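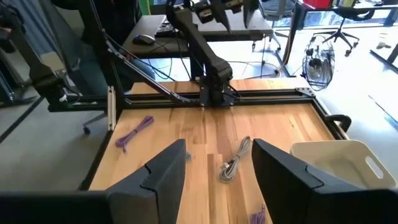
Guvside repair library opens its doors for longer

Guvside's repair library is going to stay open into the evening from September, and it is moving to a bigger home to do it. The new place is the old ticket hall on Flatomholm, which has stood shut for 17 years and has wonderful tall windows, a proper counter and (at last!) a ramp at the front.

If you haven't been, it works just like a book library. You join, you get a card, and you can take home a sewing machine, a drill, a soldering iron or a carpet cleaner for up to a week. Or you can stay and use the benches, which is what plenty of people do when the kitchen table at home is already full of homework and washing.

Members borrowed 3242 items last year, and the year before that had been a record too. The most popular loan by a long way was the carpet cleaner, with the wallpaper steamer close behind. The apple press only comes out for a few weeks each autumn and there is always a queue for it, so it's lovely to hear that a second press is on its way.

The move has been paid for by a street fair, a sponsored swim and a small grant from the town. The fair alone brought in £3937, much of it from the cake stall and a very lively auction of mended lamps. Trokon, the joinery workshop on the quay, is fitting the shelves, and the Fu tea room next door will keep its kitchen open until closing time so that people can get a hot supper while their glue dries.

There will be three regular evening sessions to begin with. The first is for clothes and soft furnishings, the second for bicycles, and the third for lamps, radios and other small electrical things. The electrical session looks set to be the busiest, so anyone bringing a larger item is asked to book a place at the desk. Smaller jobs can simply be carried in. Please bring the lead and any loose screws along with it, even the ones you think don't belong!

Daytime hours stay as they are, with doors opening at 10am, and existing cards will work at the new counter. Loans taken out before the move can be handed back at either building until the end of September. The cargo bike can be borrowed from the yard behind the hall, through the green gate.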